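Warkeo bench, March - glass table, cloth in right hand

Tray and bowl stay put, wiping around them. Legs close to the edge, so rules below before anyone hits run.

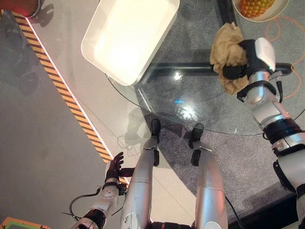 House rules, as of today

- Stay outside the yellow/black tape while arms are live. Lapointe visitors too.
- 3 people max in the room, one on the e-stop and doing nothing else.
- Force cap 8 N on glass. Grunholm sheet allows more, ignore it.
- Cables clear of feet befor each run.
- Log every stop, even dumb ones. Pirora wants 200 clean wipes, a stop resets teh count.

TODO: ask re glare on the glass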